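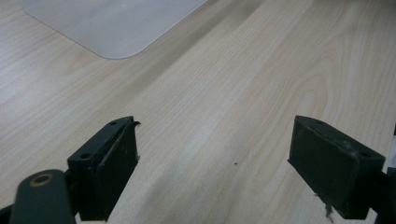

# Textile artist Houda Ashour opens "Ngata" at Arkgate in February

Arkgate will show new work by textile artist Houda Ashour beginning in February. The exhibition, titled "Ngata," brings together 50 pieces in hand-dyed wool, linen and raffia, made over 3 years at her studio in Rumitz. It is her first solo show at the gallery.

Ashour trained as a weaver and later taught herself bobbin lace. She dyes her own yarn with walnut hulls, onion skins and madder root. Most of the works are small enough to hold in two hands. The largest, a wall hanging called "Uma," is 105 inches wide and took eight months to finish.

"I start with the edge and work in," Ashour said. "If the edge is wrong I take it all out — that has happened more than once with the big one."

The show fills both ground floor rooms. Finished pieces hang in the front room, and the back room has her dye notes, yarn samples and several unfinished bands of lace.
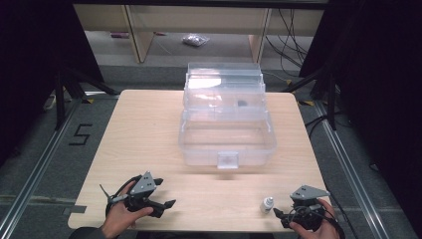 *Clear storage box with the lid open.*

Ashour will give a talk on the opening evening at 6:30 p.m. and will teach a beginner lace class later in the month. Pillows, bobbins and thread are supplied. Places in the class are limited and must be booked through the gallery desk.

Admission to the exhibition is free. Press images and loan details are available from Arkgate on request.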